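Trovham Handheld Gripper — Setup Guide
Section 3: Handling and Cable Rules at the Work Table

Last updated: Monday, November 9, 2020
Filed under: Setup & Safety > Handheld Tools
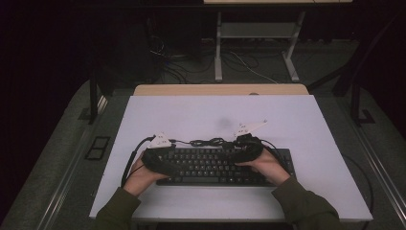

Read this section before you connect the gripper to the Lirko control box. The rules apply to every operator, including those who have already used the older Dosutby unit.

1. Clear the floor on both sides of the table. Cables that cross a walking path must be taped down or run under a cover.

2. Set the control box to STANDBY. Wait 8 seconds before touching the finger pieces.

3. Hold the gripper by its two ends, one hand on each. Do not lift it by the finger pieces or the cables.

4. Check the fasteners on both finger pieces. If one is loose, stop and tag the gripper out of service.

5. Leave slack in each cable. Lift the gripper to chest height and lower it again — if a cable pulls tight, move the control box closer.

6. Switch to LIVE only when your sleeves and hands are clear of the fingertips.

CAUTION: Never reach between the fingertips while the box is set to LIVE. Use the STANDBY switch first, even for a quick adjustment.

NOTE: Keyboards and other powered items may be handled during a session. Unplug them first unless the task sheet says otherwise.

7. At the end of a session, return to STANDBY, set the gripper down flat, and coil the cables loosely. Tight coils wear out the connectors.

Replace the cables after 63 sessions or at the first sign of damage. Record the change in the Honorato log and send a copy to Rafferty Holloway.

Section 4 covers calibration.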